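From: Beatriz Gouveia
To: momthorpe-walkers list
Date: Oct 26, 2026
Subject: Re: [walkers] Koltard ridge route - boots, buses, who's in

Quick one, am typing this between two other things so sorry if it's a mess.

Şükran Akgül wrote:
> Hi everyone,
> Did we ever settle on the Koltard route? Last I heard it was the long way
> round by the reservoir but then Torres changed the bus times and I lost track.
> Also I have new boots and I'm a bit worried about breaking them in on a
> walk that size. Would I be mad to wear them? My old ones let water in at
> the toe since August and I don't trust them on the wet bit after Barnon.
> And is there anywhere to eat or should I bring everything?
> Şükran

OK in order.

Route - yes, settled. Not the reservoir. We go up from Barnon by the church path, along the ridge, down the back of Koltard and out at the road by the old sawmill. 10 miles if you believe the map. The reservoir way adds too much and the last stretch is all pavement, everybody's feet hated it last time. Mine did.

Bus - Torres moved the morning one to 8:20, so be at the Momthorpe stop before that. They don't wait. Coming back there's one at 4 and one at 6, and I'd plan on the 6 and be happy if we make the 4. Exact change still helps, the card reader on that line works when it feels like it.

Boots - wouldn't wear them brand new, no. Not for that long and not with the descent. If you can get 20 miles into them first, even just round town and to the store, then maybe. Wear the socks you'll walk in. Thin liner under a wool pair works for me, other people swear by one thick pair, try both. Lace them looser going up and snug them at the top before we start down or your toes will slam the front the whole way. I lost a nail that way on the Barnon side two years ago and it took forever to grow back.

If they still feel stiff by the week of the walk bring the old ones and put a plastic bag over the sock, bread bags are good. Looks dumb. Works fine.

Blisters - stop when you feel the hot spot, not at the next gate. I mean it. Everyone says oh I'll do it at lunch and by lunch it's too late. Nobody minds waiting five minutes. Dry the skin, put something on it, dry sock if you have one. Tape sticks better if you round off the corners. Don't pop anything on the hill unless you really can't walk.

Food - bring everything. The cafe in Koltard shuts after the summer and the farm stand is eggs only, which is no use to anyone on a hill. There is a tap behind the church at Barnon but nothing after it so fill up there.

The wet bit - it's wetter than it was. I went up with the dog and the boards are gone for the last 200 yards before the stile. Keep left along the wall, the grass is higher there. Gaiters if you own them. Poles are handy too, I can lend a pair, just tell me beforehand so I rememeber to dig them out.

Still need to know who's coming. I've got names for 8 so far. If you told me in person assume I forgot and write it here. And dogs on leads past the sheep please, the farmer has been good to us.

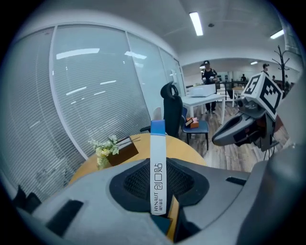

If the forecast is bad I'll post here the night before, and if you don't see anything from me then it's on. Got to run, will send the map tommorow.

Beatriz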